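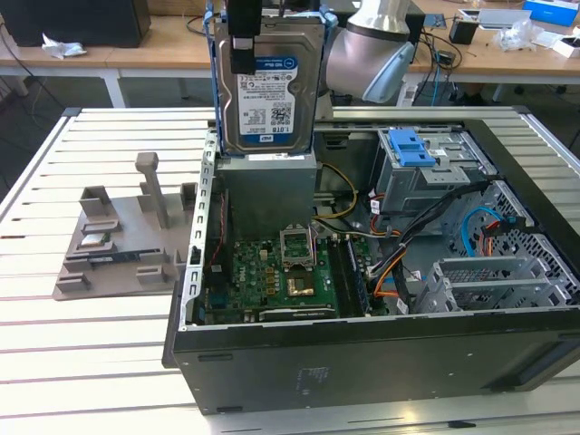

Re: [prestis-data] Episode counts and labeling rules for the hard drive task

Home | Archive | Threads | Members | Search | Log in

From: Áine Quinlan
To: prestis-data list
Cc: Asif Mohmand, Cadi Maddocks

Dear Peadar, dear all,

Thank you for your message and for the careful reading of the October collection notes. I am replying on behalf of the Gilmartin bench. I have taken your points in the order you raised them, and I have added a section on scene setup, as several members wrote to me separately on that subject.

Peadar Cronin wrote:

> Dear colleagues,
>
> The Indholm group has now run the first training pass on the desktop
> computer episodes, and before we go further I would like to have
> four matters settled on the list.
>
> 1. The plan calls for 300 accepted episodes of the hard drive task. The
> index we downloaded contains 188. Is the remainder still to come, or
> has it been held back in review?
>
> 2. Some episodes begin with the drive in the gray fixture and others
> begin with it in the chassis. The task text is the same for both.
> Our model is given the task text as input and so receives one
> instruction for two opposite motions. We would ask that these be
> separated.
>
> 3. We find episodes in which the operator stops, opens the gripper,
> takes a new hold on the carrier and continues. Are these considered
> good examples? We have left them in for now.
>
> 4. The notes say that an episode ends "when the drive is seated." It is
> not clear to us how a labeler can judge this from video alone.
>
> I would be grateful for an answer before the next upload, as
> Muireann Ní Mhurchú will be rebuilding the index at our end and would
> prefer to do so only once.
>
> With regards,
> Peadar Cronin

1. Number of episodes

The index is correct. There are 188 accepted episodes at present, and the target of 300 stands. No accepted material has been held back. Episodes that fail review are kept in a separate folder with the reviewer's note attached, and any group that wishes to study failures may ask Asif Mohmand for access. We would ask that they not be mixed into the main training set without a label, even where the failure occurs late in the episode and the first part looks usable.

We have decided against filling the gap with near copies. It would be possible to reach the target quickly by leaving the chassis in one position and repeating the same motion. The result would be of little use to anyone. The remaining episodes will be collected with the chassis shifted or turned slightly between runs, within the limits given in section 5.

2. Direction of the task

The request is accepted. From the next upload there will be two task texts:

"Take the hard drive out of the computer and stand it in the fixture."

"Take the hard drive from the fixture and place it in the computer."

The existing episodes will be relabeled to match. Cadi Maddocks has agreed to carry this out, working from the start and end of each recording. Groups that have already trained on the old text should treat the two directions as mixed and should not report separate success rates from it.

I would add one caution. Reversing an episode in time does not produce a valid example of the other task. The question has been raised on this list before. The approach to the carrier, the closing of the fingers and the contact with the cage all differ between the two directions, and a reversed recording teaches the release at the point where a grasp is required.

3. Second grasps

Second grasps are allowed and should be kept. In earlier collections at this bench we rejected them, and the models trained on those collections had no means of recovering when the first grasp was poor. The present rule is as follows:

- One second grasp in an episode is accepted without comment.
- More than one is accepted, but the episode receives the tag "regrasp".
- An episode in which the drive is dropped is rejected, whether or not the operator picks it up and completes the task.
- An episode in which a person reaches into the workspace is rejected from that point on and is not trimmed to save the earlier part.

The grasp itself should be on the blue plastic carrier, at its top end, with the drive held upright. Operators are asked not to close the fingers on the circuit board side of the drive under any circumstances. Grasps on the metal faces of the drive go to review, as we have seen the drive turn in the fingers when held in this way. 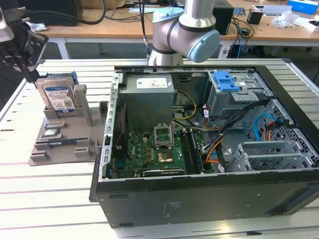
Drive upright at the rear of the fixture, with the smaller parts in their recesses and the open chassis to the right.

4. End of episode

Peadar is right that the wording was poor. Whether a drive is fully seated cannot be judged reliably from the fixed camera, and labelers should not be asked to guess. The rule will now depend on what the arm does:

- For the fixture direction, the episode ends when the drive stands in its slot, the fingers are open, and the gripper has moved clear of the carrier.
- For the computer direction, the episode ends when the drive is in the drive area, the fingers are open, and the gripper has risen above the rim of the chassis.

The operator records separately, by a key press at the bench, whether the placement was good. This is stored as its own field. Labelers should not change it. Where the video and the field seem to disagree, please write to the list with the episode name so that the operator concerned can be consulted.

Pauses at the end should be trimmed. Pauses in the middle should be left as they are. A number of operators wait before lowering the drive in order to line it up, and this is part of the example.

5. Scene setup

The following applies to all remaining episodes in this series.

The tower lies on its side on the slatted table with the side panel off and the interior facing up. The fixture is placed to its left. The chassis may be moved or turned a little between episodes, provided that the drive area stays within reach of the arm and the whole fixture remains in view of the fixed camera. The fixture itself may be moved only at the start of a session, and its new position must be entered in the session log.

Cables inside the case are to be left as they fall. We have had one request to tie them back so that the motion is cleaner. After discussion with Gavness, whose evaluation bench will use untidied machines, we have declined. The power cables and the blue SATA cable lie in different positions from one run to the next, and a model that has only seen tidy cabling is of limited value to them. If a cable lies across the drive area in such a way that the drive cannot be placed, the operator should stop, reject the episode and move the cable by hand before starting again.

The CPU socket stays empty for this series. Operators should keep the gripper away from it, and any contact between the drive and the socket should be noted in the log, as bent pins will affect the processor task that follows.

The desk behind the table has been raised by two members, who asked whether it should be cleared or screened off. Our answer is that it should be left in ordinary use. Objects on it will change from session to session, and we regard that as acceptable variation. What must not change during a session is the lighting.

6. Camera placement

The fixed camera may be adjusted between sessions but never within one. Muireann Ní Mhurchú has asked that the session log state whether it has been touched. I support this, and from the next session the log will include a line for it which must be filled in before recording can begin.

7. Next steps

Asif will circulate the revised notes. Cadi will send the relabeled index directly to Muireann, who can then rebuild it once, as requested – I would ask other groups to wait for her version and not to build their own from the folder. Collection will continue at the Gilmartin bench in the meantime under the rules given above.

One matter is still open. We do not yet have an agreed split between training and test episodes. My own preference is to hold out whole sessions, since episodes from one session share the same fixture position and the same camera. Peadar may prefer a split by operator. Views from the list would be welcome, and I will collect them for the next call.

Please reply to the list and not to me personally, so that the answers are kept in the archive.

Yours sincerely,

Áine Quinlan
Data collection, Gilmartin bench

_______________________________________________
prestis-data mailing list
To leave the list or change to digest mode, use the member options page.

Recent threads in prestis-data

Session log template, revised draft
Regrasp tag: request for a definition
Memory module task: fixture slot too tight
Access to rejected episodes
Operator key press missing from export
Gavness evaluation bench: cable conditions

This archive uses cookies to keep you logged in and to remember your thread view. By continuing to use the archive you accept their use. Accept | Settings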